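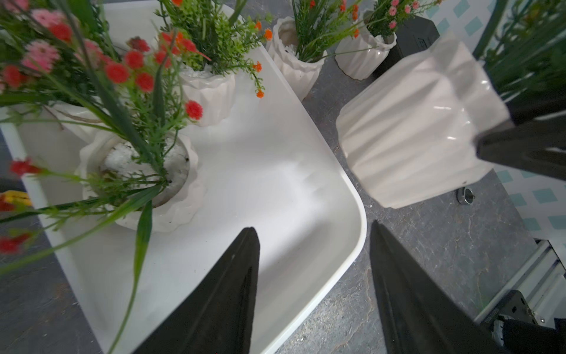
Mtshali should have had the rematch in writing before anyone sold a ticket, according to Fidelina Flores, and she was not in the mood to soften it on the phone last night.

Sport > Combat > Boxing

The lightweight's return bout at Ilmont has been put back to May. No exact date yet. Promoters Mustent put out two lines late on 11/03/2018 saying terms "remain under discussion" and left it at that.

Mtshali, 38, lost the first fight on a split decision. Close one. Two judges had it against him by a single round, the third had him winning comfortably, and there was booing from the cheap seats well after the cards were read out.

His side say a return was agreed that night with a handshake. Mustent say a return was talked about - different thing. The sticking point looks to be the distance. Mtshali wants 12 rounds again, the other corner would like ten, and niether is budging.

Flores has handled his contracts for 2 years and reckons the champion's people are waiting for him to get older. "He's in the gym at six every morning. He's on weight now. Ask them if their man is."

Lesego Mokgethi, matchmaker for Mustent, was calmer about it. He expects a deal "well before" the end of the month and said the hall is still held for them.
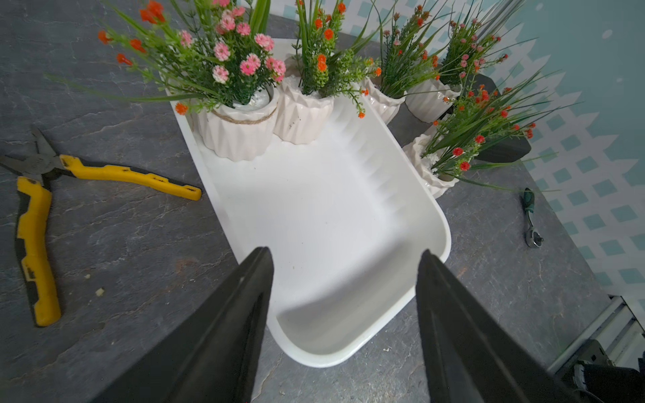 White tray on a dark grey countertop.

Tickets - 2725 had gone for the original night. Those stay valid for the new date, refunds from the Ilmont box office for anyone who can't make it. Bring the card you paid with. Booking fees not included, which won't go down well.

The undercard is up in the air too. The Nutano gym had 6 fighters down to appear and at least one is now looking for a bout elswhere. More when we get it.

Filed under: Boxing, Fight News, Lightweights

Related stories
Split decision at Ilmont: how the judges scored it
Nutano gym opens doors to under-16s
Ten rounds or twelve? Your letters
Mokgethi plans three more shows this year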